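Chapter 7
Choosing a Hand: Grippers and Fingers Compared

Pick up a pencil and push it into a hole only slightly wider than itself. You probably did it without looking twice! Now try it in thick gloves, with one eye shut, and you'll start to feel what a robot is up against.

Peg-in-hole work is a wonderful test for exactly this reason. The parts are cheap, the rules are plain, and a small change in the hand shows up at once in the results. In this chapter we set a simple parallel gripper against a pair of many-fingered hands, using the same board and the same pegs for both. Vira Harasym's trials at Holov, 2,289 attempts in all, give us our figures, and we shall come back to them often (the thin pegs are where the real fun starts).

Before reading on, jot down which hand you'd back for a short, stout peg, and which for a slim one standing upright. Keep your answers for Section 7.2, where we look at grasp, tilt and the first moment of contact.

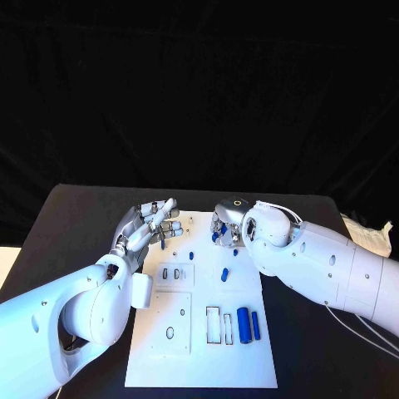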